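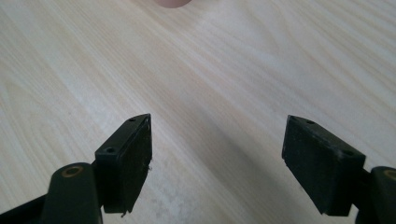

Last edited 14 April 2025. Applies to Tazi 2.x, the segmentation and replay tool in the Mivano toolchain. Questions about the policy trainer belong in the Grukska docs.

# Tazi FAQ

## Input and import

**Which recordings can Tazi read?**

Wrist-view video with a matching pose track, exported from Vidgate 1.4 or later. Older exports lack the per-frame timestamp column and are rejected with `E_NO_CLOCK`. Re-export them from the original session folder.

**Import stops at "waiting for pose". What is missing?**

Usually the pose file has a different stem from the video file. Tazi matches on the full stem, including case. Run `tazi check <folder>` to list unmatched pairs.

**How large can a session be?**

The largest one in our regression set has 1,741 episodes and imports without special settings. Above that, use `--lazy-index`.

## Perception

**Why does tracking drop over wood tabletops?**

Straight, parallel grain gives the feature matcher many near-identical candidates along one direction. Position across the grain stays good and position along it slides. Two settings help:

- `matcher.ratio`: lower it from 0.80 to 0.70.
- `matcher.min_inliers`: keep it at 40. Values below that let bad poses through.

If the track still slides, put a printed marker sheet on the table and record again. Post-processing cannot recover an axis that was never observed.

**Do shadows and glare need to be masked?**

Glare, yes, if it moves with the camera. Set `mask.specular: auto`. Soft shadows are left alone by default. A shadow cast by the tool itself moves with the tool and can produce false static features; `mask.tool_shadow: true` handles most cases at a small cost in speed.

**The gripper width reads as open when the fingers are closed.**

The width estimator is using the wrong finger template. Check `tool.profile`. Worn or scuffed finger pads can also cause this, in which case run `tazi calibrate width` with the actual tool. Calibration takes 400 frames of slow opening and closing.

**Objects at the image border are detected, then lost. Is this a bug?**

No. A detection that touches the border is held as `partial` and gets no ID until its full outline has been seen once. Set `detect.keep_partial: true` to export them anyway. Grukska ignores partial detections when it builds grasp labels.

## Segmentation

**How does Tazi decide where an episode starts?**

At the first frame where tool speed exceeds `seg.v_start` while the gripper is open. The end is the first still period after release. Episodes with no close event are tagged `no_grasp` and kept on disk.

**Can I delete the `no_grasp` episodes?**

You can, but the planner tests use them as negatives. We suggest moving them to a separate split.

## Replay and planning

**Replay fails with `IK_JUMP`.**

Two consecutive poses map to different arm configurations. Raise `plan.smooth_window`, or set a seed configuration close to the first grasp. If the jump is always at the same frame, inspect the pose track there first.

**What latency should I enter?**

The measured value for your arm. Do not copy it from another station. `tazi latency` reports a median over repeated moves.

## Known issues

- #735: `tazi check` reports a false mismatch when a path contains a trailing space. Fix planned for May.
- Width calibration ignores `--device` when two cameras are attached. Unplug one.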